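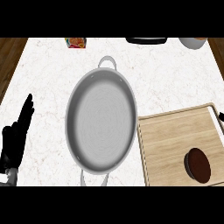
A round silver pan on a marble countertop

Where Did My Last Name Come From?

Have you ever written your last name so many times that it started to look weird? I have. I was filling in a stack of school forms, and by the fifth one I was staring at those letters and thinking, who picked this? Did somebody just make it up one day?

Well, somebody sort of did! It was probably a very long time ago, and it probably wasn't the person who got the name, either. Let me explain.

If you could travel back 1,000 years to a small village in England, you'd find that most people had only one name. That works fine when you live with a handful of families. You shout "John!" across the field and John comes running. But what if there are six Johns? Then you need to add a bit extra. You might say John the baker, or John by the hill, or John who is Will's son, or John with the short legs (poor John). Those extra bits are where a lot of English last names started out.

Job names are my favorites. Baker is easy, and so is Cook. A Smith worked with metal. But some of the jobs have funny old words that we hardly use now. A Cooper made barrels. A Fletcher made arrows. A Chandler made or sold candles, and a Wainwright built wagons. If there's a Webster in your class, you can tell them that somebody way back in the family may have been a weaver.

Then come the place names. Hill, Wood, Brook and Ford are all things you could point at. Other people were named after the town they came from, and here's a fun bit: you usually got that kind of name after you moved away. If everybody around you is from the same village, it's no help at all to call you by it! My grandmother's family name was Endthorpe. The "thorpe" part is an old word for a small farm or village, and the Vikings brought it over when they settled in England. So I like to think of my great-great-lots-of-greats standing in some new town while the neighbors said, "Oh, him? He's the one from Endthorpe."

The third kind comes from a parent. Johnson is John's son, which you probably worked out already. In Scotland and Ireland, "Mac" or "Mc" means son of, and the O in O'Brien comes from a word for grandson. In Iceland lots of people still do it fresh each time, so a brother and sister can have different last names. The brother's can end in "son" and the sister's in "dóttir," meaning daughter. I tried this out on my own family at dinner and we all got mixed up before dessert.

Other places have their own ways. In China the family name comes first and the given name comes after. Many people in Spain have two last names, one from each parent. When I was in third grade I sat next to a girl whose last name was Hong, and she told me that her name could be written with different Chinese characters, and that two families called Hong might not be related one bit. I thought that was amazing.

Names change, too. Long ago plenty of people couldn't read or write, so whoever was holding the pen wrote down what they heard. In my grandfather's papers our name is spelled Draron on one page and Drarron on another, and one very wobbly line says Drayron. Same man, same house, three spellings! I spent a whole January trying to sort them out. I looked through an old record book with 2,463 names in it, and I found 19 people who might be ours. Might be! My family tree has almost 197 people on it now, and I've put a question mark next to a good many of them.

So how can you find out about your name? Start with the oldest person in your family who likes to talk. Ask what their mother's last name was before she got married, and ask where their grandparents lived. Write it all down, even the bits that sound silly. My great-aunt always said we once owned a castle at a place called Braltach. I've never found any castle, but I did find a farm.

Draw your tree on a really big piece of paper. Put yourself at the bottom, then your parents or the grown-ups who raised you, then theirs. Families come in all shapes, so if yours has stepparents or adopted relatives, put them in wherever you like. Use a pencil. You'll be rubbing things out a lot!

Words to know

Surname: another word for last name.
Ancestor: someone in your family who lived long before you.
Genealogy: the study of family history. Say it like this: jee-nee-AL-uh-jee.

Page last updated 29/04/2026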